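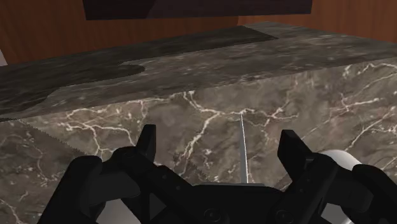
Drostik instala células automáticas na oficina de bancadas e muda os turnos de trabalho

Empresa de pedra natural ensaia cada movimento em simulação antes de o passar à oficina

A Drostik, empresa de transformação de mármore e granito para cozinhas e hotelaria, anuncia a entrada em funcionamento de 2 células robotizadas na sua oficina de bancadas. O projeto, com o nome interno Dirnerura, começou em março e foi realizado em conjunto com a Gedeo, responsável pela programação, e com a Obeidat, que forneceu as garras de dois dedos e os suportes.

As células ocupam-se das tarefas que os trabalhadores indicaram como mais cansativas: apanhar e colocar as peças pequenas de acabamento, aproximar as ferramentas da bancada e repetir a passagem de controlo ao longo da aresta. O corte, a escolha da face da pedra e o polimento final continuam a ser feitos à mão.

Antes da instalação, a Gedeo preparou um ambiente simulado com uma garra preta de dois dedos diante de uma bancada grande de mármore castanho-acinzentado, com veios creme na face da frente. A pedra com veios foi uma exigência da Drostik. Na oficina, as sombras e os veios confundem-se facilmente, e era necessário que o sistema aprendesse a separar uma coisa da outra. Nas imagens de simulação, a sombra cobre uma boa parte do tampo e os veios continuam visíveis, mais apagados, na zona escura da face.

Ao todo foram executados quase 4000 ensaios virtuais. Os operadores da oficina assistiram a uma parte deles e propuseram correções, sobretudo na abertura dos dedos e na distância que a garra deve guardar da aresta. Várias destas propostas foram aceites e fazem hoje parte do programa.

O que muda para as pessoas

A Drostik emprega 115 pessoas. Nenhum posto de trabalho foi eliminado com a chegada das células, e a empresa assumiu este compromisso por escrito com a representação dos trabalhadores.

Para 13 operadores, o dia de trabalho mudou de forma clara. Receberam formação em horário laboral e passaram a alternar entre a supervisão das células e o acabamento manual. Quem supervisiona pode parar o equipamento em qualquer momento, sem pedir autorização. O turno da noite foi reduzido e termina agora às 22 horas.

Houve também dificuldades. As primeiras semanas foram mais lentas do que o previsto, e alguns operadores consideraram os ecrãs de comando demasiado carregados de informação. A Gedeo entregou entretanto uma versão mais simples, em português, com letras maiores - um pedido que vinha da própria oficina. O ruído junto da segunda célula está ainda em avaliação.

Próximos passos

A segunda fase do Dirnerura prevê ensaios com granito escuro e com peças de canto. A decisão sobre novas células será tomada depois de ouvidas as equipas dos dois turnos.

Sobre a Drostik

A Drostik transforma pedra natural para bancadas de cozinha, balcões de hotel e revestimentos interiores. Trabalha por encomenda, com oficina e armazém próprios.

Contacto para a imprensa: Gabinete de Comunicação da Drostik, das 9 às 17 horas.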